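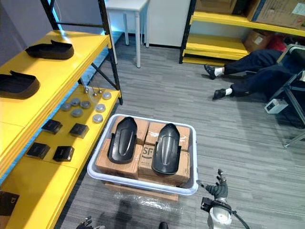 benchrat59
OK so the garage reorganization is done and I am ridiculously happy with how it came out!! The big thing for me was going from deep cabinets to open shelves, so I can see every part I own without opening a door. Yellow boards with black uprights, and small dark parts really show up on that yellow. The round gray discs get a lower shelf with the little black boxes, and the two big black molded pieces go up top where there's headroom. My old cabinets were 30 inches deep and I kept rebuying stuff I already had. So, what does everyone else do for small parts? Open, bins, drawers?

Trusness_fan
Love the yellow. I went with gray from Vekham years ago and anything metal just vanishes on it. Might have to repaint now, thanks a lot lol

quietlathe
Drawers, every time. Open shelving looks great in December and by spring it's all got a coat of sawdust on it. I'd also worry about round things on a flat board with no lip. One bump and you're on your knees with a flashlight.

benchrat59
Dust is fair, but I don't do woodworking in there. It's mower and bike repair mostly. I wipe the boards down when I sweep and it takes 10 minutes.

mowermom
Bins! Clear ones, no lids. You get to see everything AND it stays put, and you can carry the whole bin to the bench. I got a stack of them at Henríquez when they cleared out the back room and I'm still thrilled about it.

quietlathe
Clear bins go cloudy. I had the Pronton ones and after a couple of summers I couldn't tell washers from nuts.

mowermom
Mine are fine? Is your garage in full sun? Mine faces north, so maybe that's it.

quietlathe
West facing, gets cooked from 4 pm on. Okay, could be.

Trusness_fan
What are those shelves rated for, OP? Mine say 2,000 lbs for the whole unit but I've never trusted it with more than paint cans.

benchrat59
No idea, the sticker was gone when I got it. I keep the engine blocks on the floor to be safe. But mowermom, you've got me thinking about bins for the tiny hardware, I do have a lot of loose pins and clips. Do yours fit two deep on a normal shelf?

mowermom
Two deep easy, with room for your fingers behind. Put the label on the short side!! I did the long side first and had to redo every one of them.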